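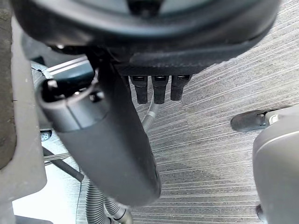

Do I really have to record the whole task again each time the arm stops in the middle? A reader wrote this under the first version of the page, and two more asked nearly the same. The short reply is no, and the long reply is the reason I have rewritten the tutorial. The old text was for leading the arm by hand only. Now it covers also the remote control.

Teaching a task by hand and by remote control
Updated April 10, 2020

What you need before you start

I use the Calport arm with the Jisten recording program. The steps are almost the same with a Gerlach controller, only the menu names are different. Please read the safety pages of your own arm first, I do not repeat them here.

Choose a short task. Picking up one block and putting it in a tray is enough for the first day. My own first task was folding a towel, and I lost two weeks with it.

Step 1. Check the hoses and cables

Move the wrist slowly through the whole range that the task needs, with the program not recording. Watch the hoses and the plugs near the fingers. If a hose becomes tight, or a cable touches a finger, change the start position of the arm. Do this check again after you change a tool. A cable that pulls on the wrist gives a small force, and in hand guiding you will correct it with your arm without noticing. The robot will not.

Step 2. Set the start position

Save one start position and give it a clear name. All recordings must begin from it. In Jisten you find it under Poses, then Save as home. On the Gerlach panel, hold the green key until the lamp blinks.

Step 3. Record by hand guiding

Turn on the free mode and hold the arm above the wrist, with both hands. Do not hold it by the fingers. Press Record, wait one second, and then make the movement at a calm speed. At the end open the fingers, wait again one second, and press Stop.

Keep your head and your sleeves out of the view of the wrist camera. I had to throw away a full set from October because my sleeve was in every approach to the block.

Step 4. Record by remote control

Connect the Putside handset and set the speed to the lowest level. Keep the pause button under your thumb. Stand so that your left and the left of the robot are the same side. When you watch only the screen, depth is difficult to judge, so come down to the object in small moves.

If the arm stops in the middle, do not press Stop. Press Pause, clear the error, bring the arm back to the last good point and choose Continue from here. The program cuts out the bad part. This works for remote control and for hand guiding, but only if the object was not moved. If it was moved, delete the recording and begin from the start position.

Step 5. Look through the recordings

My block task has now 93 good recordings, and I began to get useful results after some 40. Play each one at double speed and delete those where the fingers slip or where you waited too long.

A recording of 7 seconds is normal for this task. If yours are much longer, you are probably correcting the position too many times above the object. Practice the movement without recording, then go back to Step 3.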